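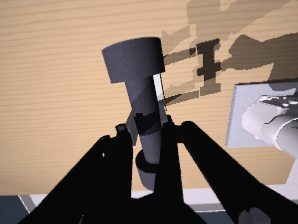
Simulator view, peg held upright in the gripper over the table.

Cusmont open day, Thursday: safety walk-round for the Strazds demo corner

1. Barrier tape up and visitors kept behind it
OK. The tape had sagged a little by the door, so I've pulled it tight and added another post, which looks much smarter too.

2. Emergency stop tested before doors open
OK. Pressed 3 times, and the arm stopped each time. Please do show the families where the button is, they love being told!

3. Simulator run through before the live show
OK. The grip sits on the shaft, between the wide cap and the smaller flange, just as we'd want. The second arm, the white one over by the square plate, must have its own path checked too before both are set going together.

4. Cables covered
NOT YET. The lead to the big screen still crosses the walkway, and I very nearly went over it myself with a tray of teas. Iltumar are bringing a rubber cover.

5. Group size
OK. No more than 5 visitors at the tape, with 4 chairs at the side for anyone who'd sooner sit.

6. Loose pegs put away between shows
OK, with thanks to the Hesus team for lending us a lidded box. Small children will be about, so keep it shut.

Item 4 to be looked at again before the doors open.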